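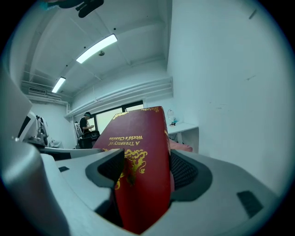

The Birhane Reading Room is sorting its lending shelves this month ahead of the move to Plarkance. Every title is being checked against the catalogue, which stands at 3,638 entries. Hardbacks go first. The red copy of A Treasury of World's Classics, with the gold dragon on its cover, shows slight wear and will stay on open loan. 1/5

Members may keep up to two titles at home during the closure. Loans made in February are extended without charge. Please do not post books back to the old address - the letterbox there will be sealed. 2/5

Roughly 520 duplicates will be offered to the Sudura branch. Anything left after that will be sold at the door for the benefit of the binding fund. 3/5

The quiet corner will keep its floor seating. Members are asked to check cushions and chairs for personal papers before leaving. Lost documents are held at the front desk and released only to the holder. 4/5 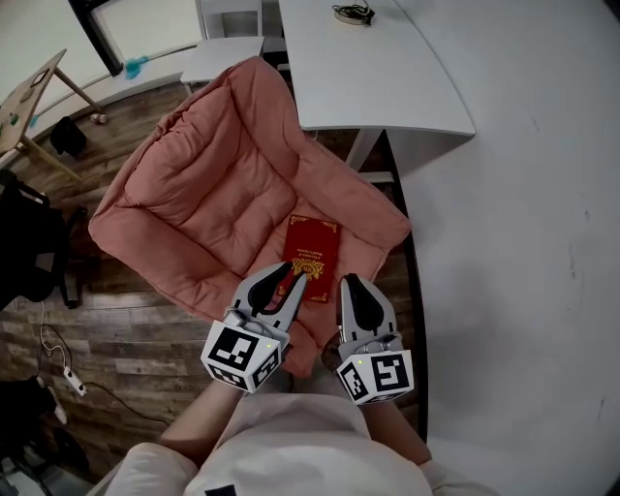 Red passport on the pink floor cushion, reading room.

Enquiries about loans, duplicates or lost items should be made at the desk before 4 pm. The Cundier bus stops outside the new entrance. 5/5

100 shares · 12 comments

Search posts

Recent
Opening hours at Plarkance
Binding fund: how to give
Sudura branch book sale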